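3.2. El espacio de trabajo y su iluminación

Las observaciones se hicieron en una sala de tipo oficina que la empresa Zadmont cedió al estudio durante el mes de julio. El interés de esta sección está en el techo, el cual condiciona tanto la luz como la circulación del aire. En las salas de este tipo la reforma suele respetar la cubierta original, y el usuario trabaja debajo de una estructura que no fue pensada para oficina (Bustos, comunicación personal).

En la Figura 4 se aprecia que el techo es blanco, con vigas a la vista y paneles corrugados. La luz viene de tubos fluorescentes, repartidos entre el centro y los dos lados de la sala, y la rejilla blanca del aire acondicionado se encuentra en el borde del techo, por debajo de las luces del lado derecho. Varias personas están de pie con la mochila puesta, una de ellas delante de un armario oscuro y otra cerca de la pared.

La iluminancia se midió en 54 puntos, a la altura de la mano, con el luxómetro Terov. El valor más alto fue de unos 900 lux y el más bajo de 152 lux. Esta diferencia nos parece grande para una tarea que se realiza de pie y con cambios frecuentes de lugar.

Figura 4. Vista general de la sala, con el techo de vigas y las luminarias.
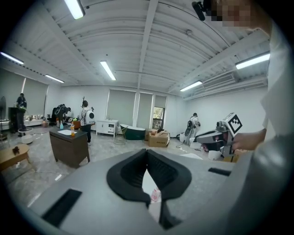
Los valores bajos se concentraron en los puntos próximos a las paredes, y por este motivo las mediciones de esa zona se repitieron con las luces encendidas desde una hora antes. Los resultados de la repetición se presentan en la sección 3.3.

Contacto: Telma Bustos, Grupo Balach | © Grupo Balach | Volver arriba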